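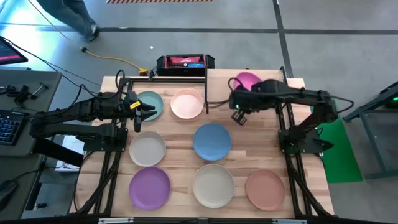
버스는 니스벳 마을 입구까지만 갔다. 수행원까지는 걸어서 8킬로미터를 더 올라가야 했다. 나는 가방을 메고 눈이 덜 녹은 길을 걸었다. 2월이라 해가 짧았고, 도착했을 때는 이미 저녁 예불이 시작된 뒤였다.

접수를 보는 스님이 장부를 내밀었다. 이름을 쓰고 옆 칸에 온 이유를 적으라고 했다. 나는 한참 펜을 들고 있다가 '어머니'라고만 썼다. 스님은 그걸 읽고 장부를 덮었다. 방은 2층 끝이었다.

어머니는 젊을 때 이곳에서 안거를 세 번 났다고 했다. 그 이야기를 자주 하지는 않았다. 돌계단이 477개라는 것, 새벽에 종을 치러 올라가면 귀가 얼었다는 것 정도였다. 돌아가신 뒤 서랍을 정리하다가 염주 하나와 접힌 종이를 찾았다. 종이에는 경전 구절이 두 줄 적혀 있었는데 글씨가 어머니 것이 아니었다.

다음 날 새벽 나는 종소리에 깼다. 법당에는 열댓 명이 앉아 있었다. 바닥이 차가웠고 방석은 얇았다. 독경이 시작되자 다들 책을 폈는데 나는 어디를 읽는지 몰라 책장을 넘기기만 했다. 옆에 앉은 노인이 자기 책을 내 쪽으로 밀고 손가락으로 한 줄을 짚었다. 종이에 적혀 있던 구절이었다. 나는 그 줄부터 따라 읽었다.

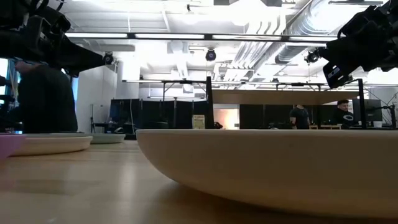

공양이 끝나고 노인에게 종이를 보여 주었다. 노인은 안경을 벗고 종이를 눈앞에 바짝 댔다.

"전에 계시던 큰스님 글씨요."

"확실합니까?"

"획을 이렇게 끝에서 올리셨소. 떠나는 사람한테 한 장씩 써 주셨지."

"어르신도 받으셨어요?"

"나는 안 떠났으니까 못 받았소."

노인은 종이를 접힌 자국대로 다시 접어 돌려주었다. 큰스님은 거의 3년을 앓다가 돌아가셨고, 부도는 계단 위 종각 옆에 있다고 했다. 길이 얼었으니 낮에 가라는 말도 했다.

나는 점심때까지 기다렸다가 계단을 올랐다. 처음에는 세어 보려고 했는데 중간에 숨이 차서 숫자를 놓쳤다. 부도는 내 허리 높이쯤 되는 돌이었다. 앞에 누가 귤을 놓아두었고 껍질에 서리가 앉아 있었다. 나는 주머니에서 염주를 꺼냈다. 두고 갈 생각으로 가져온 것이었다.

돌 위에 올려놓고 절을 했다. 일어나서 보니 바람에 염주 끝의 술이 흔들리고 있었다. 잠시 서 있다가 염주는 다시 집어 넣고, 가방에서 어머니가 좋아하던 박하사탕을 꺼내 귤 옆에 놓았다.

내려오는 길에 종을 치러 올라가는 젊은 스님을 만났다. 내일 몇 시 버스를 타느냐고 묻기에 며칠 더 있겠다고 대답했다. 스님은 그러면 저녁에 장작을 좀 날라 달라고 했다.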